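**Tabletop pair, part 4: wrist cameras on, and an argument about cables**

Evening all. I promised an update in January and then vanished into the wiring, so apologies to everybody who's been asking at the tea urn. The two arms are on the rail, both wrist cameras are giving a picture, and I've got a long list of things I'd like opinions on before I go and drill any more holes in anything.

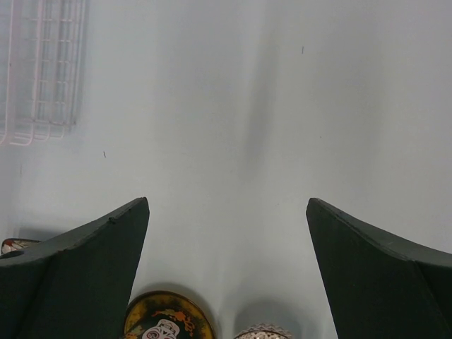
*posted by **Felista Mushi** at 9.40 pm*

The view from the wrist is the bit I'm happiest with, I think. I wanted both fingertips in the corners so you can see the gap between them and whatever is sitting in it, and I must have reprinted the camera bracket more times than I'd care to admit to get there (the early ones gave me a lovely view of my own knuckles and very little else). The fingers have picked up nicks along the top edge already. I'm inclined to leave them alone, but tell me if you'd do otherwise.

Money, for those who asked: the whole build stands at £1,840, and £1,210 of that is motors. The rest went on the extrusion, the electronics and a frankly silly quantity of bolts from Jiseck, who only sell them in bags of 200. If anybody wants bolts, please, come and see me.

What I'd like to hear about:

- cable routing along the upper links
- whether to put something softer on the fingertips
- lighting, as I get a soft dark band across the tabletop in the wrist views and it bothers me

---

**ronav_tinkerer** wrote:

Lovely work Felista, and so nice to see it on the rail at last! I remember when it was a shoebox of horns and screws.

On fingertips, I'd go softer. I stuck thin silicone sheet on mine with contact adhesive and it's held up well, and the nicks stop being a worry as you just peel it off and stick on a fresh bit. Shiny round things like tin lids were hopeless for me before that.

---

**Coralie Gilchrist** wrote:

I'm going to disagree, kindly I hope. Silicone was a nuisance on my Brastent build. It gripped beautifully and then it wouldn't let go, so I'd open the jaws and the thing would come along for the ride and drop off somewhere over by the wall. I went back to plain printed fingers with a light sanding and I've been much happier. Small nicks do no harm at all in my book.

Where I would spend an evening is the light. My guess is the arm is getting between your lamp and the table. One lamp each side, pointed at a white wall or a bit of card so it bounces, and the band goes so faint you forget it. Cheap as chips too.

---

**Felista Mushi** wrote:

Thank you both, I'd been hoping you two would disagree as it saves me doing it with myself. I might try silicone on one arm and sanding on the other and see which I swear at more.

The lamp idea makes sense. The worst place for it is anywhere near the clear plastic, where I already have trouble making out an edge against a pale table.

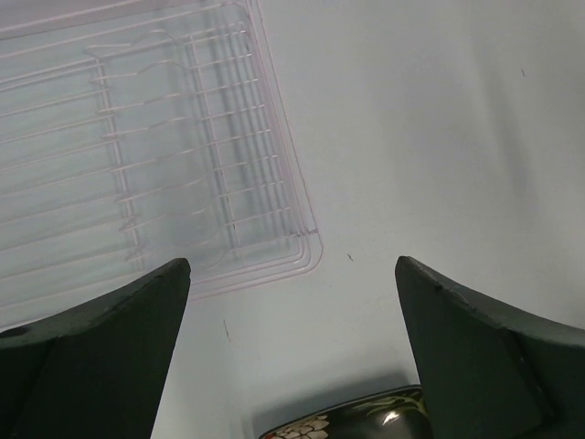 I did wonder about swapping the rack for something opaque, in a good strong blue say, so the rim stands out. Clear plastic takes the colour of whatever is under it, and when I'm driving the arm by eye from the wrist view I tend to come in too low and clip the lip. Then again, if I make everything easy I'll never find out how bad the camera position is. Opinions welcome, I've changed my mind twice while typing.

---

**ronav_tinkerer** wrote:

Keep the clear one. Or run a strip of coloured tape round the rim if you must, which you can take off again later. I still say silicone, by the way. Coralie, did you clean the fingers with alcohol first? Mine went tacky until I did that.

---

**Coralie Gilchrist** wrote:

I did, and it was tacky again by teatime. Perhaps we had different sheet. Mine came from the odds bin at Ronavberg so I won't die on this hill.

Felista, can we see the whole bench? I can't picture your cables from the wrist views.

---

**Felista Mushi** wrote:

Of course, it needs a view from further back. The purple leads are the ones I'm asking about. They loop up over the wrist and then run down the white links to the base.

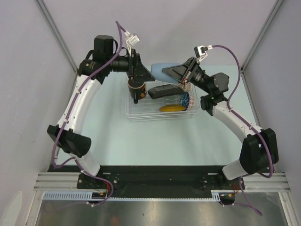
**Henare Shared Workshop | Arms and Motion Group**

My worry is the loop. I left plenty of slack so the wrist could turn all the way without tugging on the camera, and now I lie awake picturing it catching on the other arm when they're both working over the bin. Shorter loop? A clip on the upper link? Somebody at the last group night suggested a little sprung reel, but I don't fancy the weight up there.

---

**Coralie Gilchrist** wrote:

Oh that's smart, the black bar across the front looks very solid. Clip on the upper link, definitely, and turn the loop so it leans outwards, away from the other arm. Then move the wrist to both ends of its travel by hand with the power off before you tighten anything. I'd leave nearly 100 mm of slack past the clip and trim down from there.

And do tidy the little red wires by the left base while you're at it, they'd make me nervous.

---

**ronav_tinkerer** wrote:

Agree on the clip (there, we've agreed on something). I'd use a hook and loop strap and not a zip tie, though. You will be taking that camera off again, whatever you think now.

---

**Felista Mushi** wrote:

Straps it is, and the red wires are on the list, I promise. I'll bring two lamps from home and have a go at the bounced light too. Ronav, could you bring a bit of your sheet to the next group night? A scrap would do. I can pay you in bolts.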